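Zondora Foot Soak, 451 g tub

Last updated: May 2026

I started making this one for my own heels, which were in a right state after a summer in flip-flops, and then Shona Treloar at the Llewellyn salon pinched my tester and wouldn't give it back! So now it's a proper product. It's mostly salt, with a bit of oat and peppermint, and it smells lovely (strong, mind you, so open a window if you're not a minty person).

You get 30 soaks out of a tub if you stick to one scoop a time. I don't, I use two when I've been on my feet all day. Please skip it if you've got any cuts or cracked skin, and have a word with your pharmacist first if you're diabetic.

The salt does clump if the lid's left off, so I like to portion mine out before I run the bowl. Any little pot is fine, but I keep a stack of see-through plastic cups on the wooden table for it, the sort that sit one inside another, and tip a scoop into each for me and whoever's round. Then feet in for as long as the water stays nice, and cream on after.

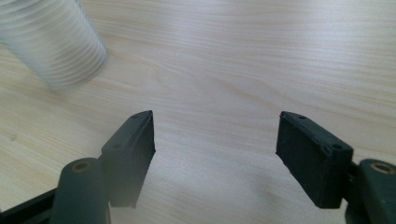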